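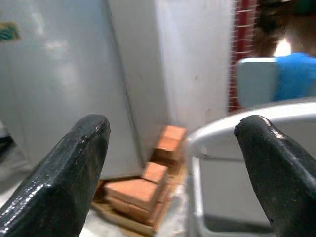 What does a reading buddy do all afternoon? Mostly you sit next to a kid who is nine or ten, you listen to them read out loud, and you help when a word gets stuck. Then there is a snack, and then they read to you some more, usually from something you would never have picked yourself!

I have been doing this since October at Drestedico, the after-school program two bus stops from my apartment, and I've been talking about it so much at dinner that my sister told me to please write it down somewhere. So hello, blog. I have missed you.

Drestedico takes kids from third to sixth grade. There are 63 of them signed up this fall, which sounds like a lot until you hear them all come up the stairs, and then it sounds like a lot more. Homework goes first, then reading, then clubs. The clubs are the part the kids would fight you for. Chess is full. Cooking is full and has a waiting list. I help with the map club when they're short a grown-up, and last week we drew the whole neighborhood from memory and argued for twenty minutes over which side of the street the bakery is on. (I was wrong.)

My reading partner picked a long adventure series about a boy who lives on a river barge, and we are on book two. In our first session he read one page and then asked if we could talk about fish. Yesterday he read a full chapter, did a voice for the captain, and got mad at me when it was time to stop. I walked home grinning like a fool.

Delia Ghiță runs the reading hour and she did our training, which was two evenings long and much better than I expected. The thing I wrote on the inside of my notebook cover was to wait. When a kid gets stuck, you wait longer than feels polite. I am a jumper-in by nature – ask anyone in my family – so I press my thumb against the table leg and breathe, and most of the time the word comes.

The other big news is the book drive. The shelf we have is very loved, meaning half the covers are tape. We set a goal of 600 books by winter break and as of this morning we are at 485! Tamara Iordache has been sorting them by level in the hallway and she would like me to pass along that we have plenty of picture books now, thank you, and what we really need is chapter books, comics, and anything on sharks, space or soccer. Books in Spanish and Romanian too, please. No encyclopedias. Somebody left a full set by the door and they weigh as much as a car.

If you're nearby you can drop books off any afternoon before six. Ring the lower bell, the upper one doesn't work.

They are also looking for more reading buddies for the spring. It's one afternoon a week, you do a background check and the two training evenings, and you don't need to be a teacher or know anything special. I sell flooring! I hadn't read a kids' book in years, and now I'm a chapter ahead in the barge series because I couldn't stand waiting to find out about the lock keeper.

Next week is the fall open house, where the map club is showing the neighborhood map. The bakery has been moved to the correct side.

Posted 15 November 2022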